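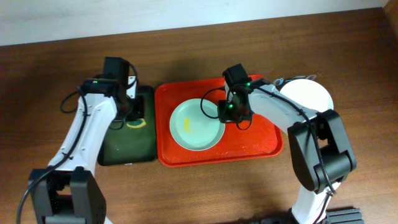
# Where Does the Lunch Go? Food Scraps and Sorting at Flirndale

Project report by Macarena Figueroa and Fergal Ó Súilleabháin
Saturday, July 25, 2020

## Why we picked this

We both eat in the Flirndale dining hall most days, and we both stood at the same row of bins all last fall wondering if we were doing it right. There are three openings: landfill, recycling and compost. The compost one was added the summer before we started, and the signs over it were so small that Fergal thought it was for napkins only (it isn't, but napkins are fine!).

Our instructor asked for a project on a local environmental problem with data we could collect ourselves. Waste turned out to be perfect for that. You can weigh it, you can look at it, and you can talk to the people who throw it out. It also smells, but you get used to that faster than you'd think.

We wanted to answer two questions:

- How much of what goes into the landfill bin at lunch could have gone into compost?
- Would better signs, placed lower and closer to the opening, change that?

## How the system works now

The dining hall is run by a food service company called Janonier. Their kitchen staff already separate peelings and trimmings in the back, and have done so for years. Those go into green carts. The bins out front, where diners scrape their plates, are emptied into either the same green carts or the big dumpster behind the building, depending on the opening.

Wutureck picks up the carts and takes them to a composting site outside town. If a driver opens a cart and sees too much plastic, the whole cart is tagged and goes to the landfill. We saw two tagged carts in our first week and both had clear plastic salad lids on top. One lid near the top can do a lot of damage to a cart that's otherwise full of perfectly good lettuce.

## What we did

We ran the study in October, over two weeks of lunches. The first week was the baseline, with the old signs left up. Over the weekend we put up new ones, and the second week we did everything exactly the same way again.

After each lunch we took the landfill bags from the front bins to the loading dock, weighed them, opened them on a tarp and sorted the contents into four piles: food, compostable paper, recyclables and real trash. Then we weighed each pile on a Wiegand hanging scale borrowed from the biology lab. We wore gloves, goggles and old rain jackets. Macarena did most of the sorting and Fergal did most of the weighing and all of the writing down, which was fair only because he also hosed off the tarp.

Liquids were a problem right away. Soup and half-full cups made some bags much heavier than others, so from the second day on we drained each bag through a colander into a bucket and recorded the liquid on its own. We left the first day out of the results for that reason.

We also handed out a short paper survey at the tray return and got 300 back. That was way more than we hoped for, and we want to thank everyone who filled one in while balancing a bowl.

## The new signs

The old signs listed words: "organics," "mixed containers," "refuse." Our guess was that people with a full tray don't read lists. So we made signs with photos of food and packaging from that same dining hall – the same paper cups, the same yogurt tubs, the same pizza boxes. We hung them at chest height, right behind each opening.

We tried two versions on friends first. The first had far too many photos on it and people leaned in to study it, which held up the line. The second had only six per bin and worked much better.

## Results

We sorted 1249 pounds of landfill-bin waste across the two weeks, not counting the dropped day. Food was the largest pile in both weeks, by a lot. Compostable paper came second, nearly all of it napkins.

The share of compostable material in the landfill bags fell by 23 percentage points from the first week to the second. We were thrilled! We checked the math several times, then had a classmate who hadn't worked on the project check it again from our raw sheets.

The recycling results were less clear. Recyclables in the landfill bags barely moved, and the pile was small in both weeks to begin with. Cups seem to be the sticking point. Many survey answers said people weren't sure if a paper cup with a plastic lid was one item or two.

Other things we learned from the survey:

- Most people said they wanted to compost and would walk a few extra steps to do it.
- Rushing to class was the most common reason given for using whichever bin was closest.
- Quite a few people asked for smaller portions, especially of rice and fries. We hadn't asked about portions at all.

## Problems with the study

Two weeks is short. The menus weren't the same both weeks, and the second week had a taco day, which makes a special kind of mess. We were also around a lot in our rain jackets, and some people may have sorted more carefully after seeing us on the dock.

We can't say how long the effect lasts, either. New signs get noticed, and then they turn into wallpaper. We had planned a follow-up week in the spring to check this, but the dining hall switched to takeout boxes before we could do it, so there was nothing to compare.

## What we'd like to see next

1. Keep the photo signs and replace the pictures whenever the packaging changes.
2. Put a separate spot for liquids at the tray return. A bucket with a strainer would do.
3. Ask Janonier to offer a half scoop of sides at the counter.
4. Repeat the weighing once dine-in lunches are back, for at least a month.

The kitchen manager has already said yes to the strainer bucket. Our data sheets, the sign files and a supply list are in the class folder, and the tarp is hanging in the greenhouse shed if next year's group wants it.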